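Lekora Oral Irrigator: Setting Up and First Use

Section 3. Filling, fitting the tip and choosing a pressure

Read this section before you use the irrigator for the first time. If you wear a fixed brace, have had an implant fitted in the past few weeks, or have been told you have gum disease, speak to your dentist first.

3.1 Before you start

Charge the handle until the light on the base stays green. A full charge gives some 2 weeks of normal use. Keep the charging base away from the basin and bath, and dry your hands before you touch the plug.

3.2 Filling the tank

1. Switch the handle off.
2. Hold it upright and open the flap on the back of the tank.
3. Pour in lukewarm tap water up to the top line. The tank holds 300 ml.
4. Press the flap shut until it clicks.
5. Wipe any drips from the handle.

Caution: Do not use water above 40 °C. Do not add salt, bleach or essential oils. An alcohol-free mouthwash may be mixed with the water in equal parts, but the tank must be rinsed afterwards.

3.3 Fitting the tip

1. Choose a tip. The standard tip has a white ring and the brace tip a blue ring.
2. Push the tip straight down into the top of the handle.
3. Turn it gently until the ring sits level with the collar.
4. Pull lightly to check that it is held.

To remove the tip, press the release button beside the collar and lift. Never press this button while the motor is running.
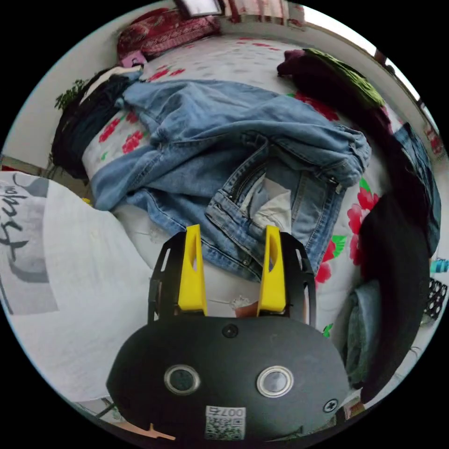
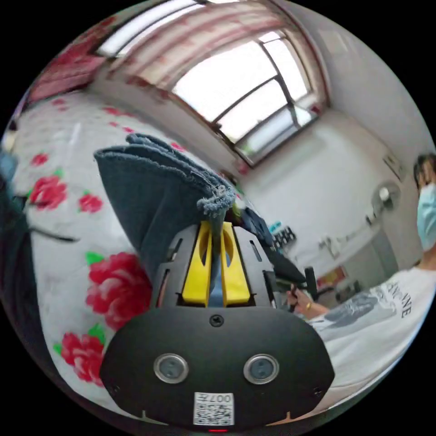

3.4 Choosing a pressure

The irrigator has a soft and a normal setting. Use soft for the first week. Your gums may bleed a little to begin with. If bleeding carries on after that week, stop and see your dentist.

Soft: 1,200 pulses a minute
Normal: 3,000 pulses a minute

Note: On handles sold with the Brakar travel base, the normal setting runs at 3,050 pulses a minute. Cleaning times are the same.

3.5 Cleaning your teeth

1. Lean over the basin and put the tip in your mouth.
2. Close your lips loosely so that water can run out.
3. Switch on.
4. Start at the back teeth and follow the gum line, holding the tip at a right angle to the teeth.
5. Pause briefly between each pair of teeth. With a brace, pause at each bracket as well.
6. Do the inside surfaces in the same way.
7. Switch off before taking the tip out of your mouth.

Do not point the jet under the tongue, into the ear or at the eyes. Children must be supervised by an adult.

3.6 After use

Empty the tank and run the motor for a few seconds to clear the tube. Leave the flap open to dry. Replace the tip every three months, or sooner if it is bent. Spare tips are listed under Heinonen parts in Section 7.

If the motor runs but no water comes out, see Section 5, Blockages.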